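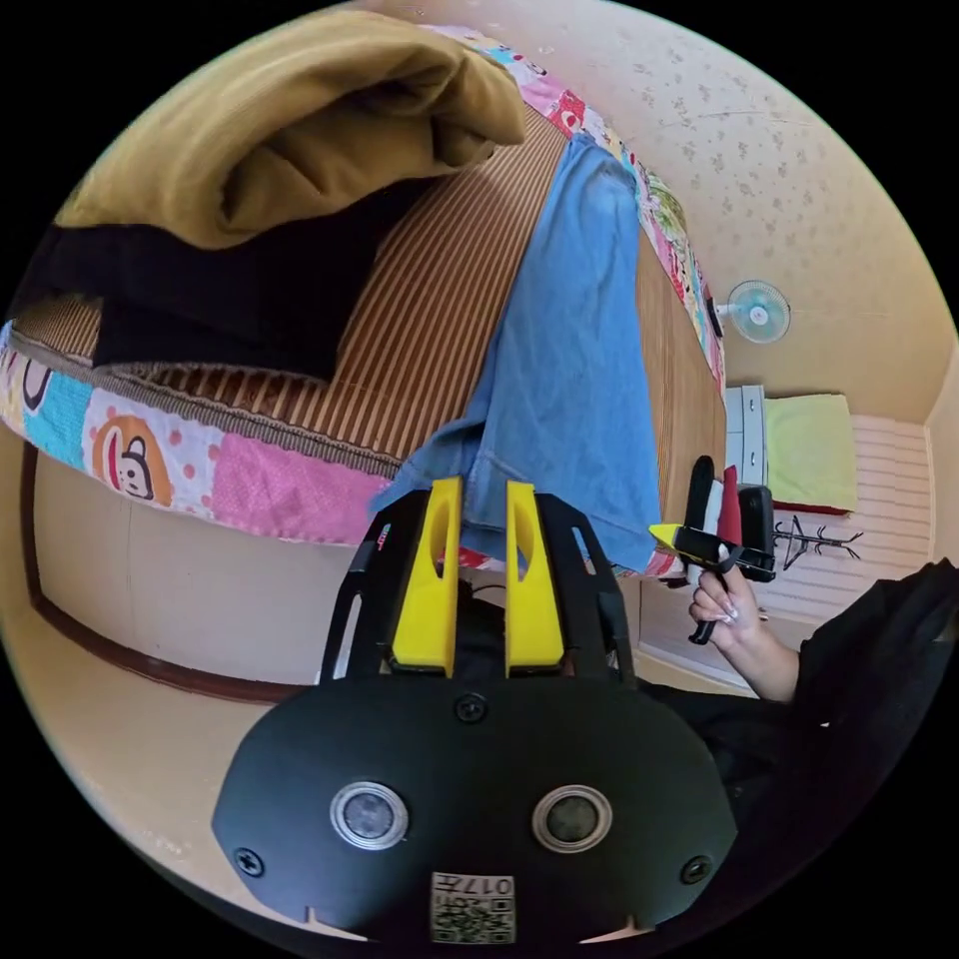 017番の指先と、ベッドの端から垂れたデニム。

2025年10月30日

ねむい。ねむいけど、今日のぶんを書かないと明日の自分がまた「何やったっけ」ってなるので書く。

演習のプロジェクト、班の名前がやっと決まった。Mundby。オレシアが昔読んだ本に出てくる村の名前らしくて、意味を聞いたら「響きだけ」と言われた。でもかわいいからいい!提出フォームに打ちこんだら急に本物のチームっぽくなって、ちょっとにやにやしてしまった。

で、うちの班のお題は「服をたたむ」。先生(フェレシュテ・ショクリ先生、みんなはショクリ先生って呼んでる)の出した条件は、両手で、ふつうの部屋で、机の上以外の場所も入れること。研究室の白い台の上だけでやると毎年どの班もきれいにできて、Moradiの本番で見事に全滅するんだそうだ。去年の先輩たちの動画を見せてもらったけど、タオルの角を空気ごとつかんで持ち上げて、なにも持ってないのに丁寧に折る動きを最後までやりきっていた。笑ったけど、あと何か月かしたらあれが自分たちなのかと思うと笑えない。

だから今はひたすら手でお手本を録っている。黒い本体に黄色い指が2本ついたグリッパーを両手に持って、自分がロボットになったつもりでたたむ。最初の日は楽しかった。二日目で腕がきた。湯のみを持つのもつらい。今日はもう、なんというか、慣れた。人間ってすごい。

きょうのメインはデニム。これがもう!ほんとに!難しい!

Tシャツは軽いから、つまめればだいたいなんとかなる。デニムはつまんだところから先が重さで逃げていく。ベッドの端にひっかけて垂らした状態から始めるって決めたのはわたしなんだけど(実際の部屋ってそういう服だらけじゃない?)、午後のわたしは午前のわたしを恨んでいた。ウエストのところをつまもうとすると布が厚くて、黄色い指がちゃんと閉じない。縫い目を避けて、ポケットの口から少し離れたところを斜めからはさむと、するっといく。この「斜めから」を見つけるまでに昼ごはんをはさんだ。

あと、ござの縞。しま模様の敷物の上だと、布のはしっこが目で追いにくくて、自分でもときどき見失う。シュペラは「模様がうるさいくらいのほうが練習になるよ」と涼しい顔をしていた。まあ、まわりのパッチワークもお猿さんの顔とか水玉とかで相当にぎやかなので、今さら縞のひとつやふたつ。そういえばあのお猿さん、作業中ずっと目が合う気がして、後半は心の中で話しかけていた。「いまの見た?」とか。疲れてたんだと思う。

録った数は、今日の終わりで通算562。わー!目標が400だったから、とっくに超えてる。と喜んでいたら、アルチャナが使えないぶんをはじくスクリプトを回してくれて、けっこう減った。詳しい数は聞かないことにした。聞いたけど忘れることにした。だめになる理由でいちばん多いのは、始める前にグリッパーを開いてないこと。つまり、ただのうっかり。わたしの担当回が多かった。ごめん。

それで新しいルールができた。

- 録画をはじめる前に、両手とも一回ひらいて、とじて、またひらく
- 「いきます」と声に出す
- 1回は35秒まで。過ぎたら途中でもやめる
- しゃべりかけない(オレシアとわたしのこと)

35秒って決めたのはアルチャナで、わたしは最初ぜったい無理だと思った。デニムをベッドの端から引き上げて、ひろげて、半分にして、さらに折って、だよ?でも何回もやってると手順から無駄が抜けていって、夕方にはちょっと余るくらいになった。余った時間でしわを伸ばしていたら「それやると次から毎回やらないといけなくなるよ」と言われて、はっとした。そうか、わたしのくせが全部うつるんだ。左の裾からいくくせとか、つかむ前に一瞬まようところとか。まようロボット、ちょっと見てみたい気もする。でもショクリ先生には怒られると思う。

途中で一回、シュペラと言い合いになりかけた。たたみ方の話。シュペラの家ではデニムは縦に半分、それから三つ折り。わたしは縦に半分、半分、おわり。どっちでもいいでしょって思うじゃない?ところがお手本がばらばらだと学習するほうが困るわけで、どっちかに決めないといけない。ふたりとも自分の家のが正しいと思っているから、だんだん声が大きくなって、最後はセタレが「じゃあうちのやり方にする?丸めるだけだけど」と言って終わった。結局、折る回数の少ないわたしの案になった。勝った。シュペラにはあした購買で何かおごる。

黄色い指のことも書いておく。今の指、つるっとした面どうしが向き合っているので、薄い布だとたまに逃げる。Warnadleyっていう部品屋さんに薄いゴムシートを見に行こうという話になっている。両方の手に同じように貼らないと意味がないし、貼ったらここまでのデータと条件が変わってしまうから、貼るなら早いほうがいい。でも貼ったらまた録り直し?うーん。セタレは貼る派、アルチャナは貼らない派。わたしは腕が痛い派。これは次の打ち合わせで決める。

本番の会場はKanedbridgeで、3月。まだ先!と思っていたけど、逆算表をセタレが作ってくれたのを見たら、冬休みの前にはもう学習の一回目が終わっていることになっていた。えっ。誰がやるのそれ。表には班全員の名前が書いてあった。わたしもか。

帰りに、先生に今日の録画をちょっとだけ見てもらった。じっと見て「最後の一折りが雑ですね」とひとこと。そのとおりです……。35秒に収めようとして、いつも最後だけ急いでいる。でもそのあとで、つまむ角度はいいですって言ってもらえた!昼をはさんで見つけた斜めのやつ!これはうれしかったので太字で書いておく。**角度はいい。**

忘れないように、あしたのぶん。

- 017のねじがゆるんでいないか最初に見る
- 充電は両方。片方だけじゃだめ
- デニムは裏返しの状態からも始めてみる(こわい)
- 濃い色の服も入れる
- 最後の一折りをゆっくり
- シュペラのおごり

家に帰って、自分の椅子にかかっている洗濯物の山を見て、これも練習だと思ってたたもうとしたんだけど、手でやるとなんか変な感じがする。指が多い。つい親指と人差し指だけでつまんで、残りの指を浮かせてたたんでいた。セーターを一枚そのやり方で仕上げて、あとはやめた。山はまだ椅子の上にある。

お風呂入って、腕に湿布はって寝る。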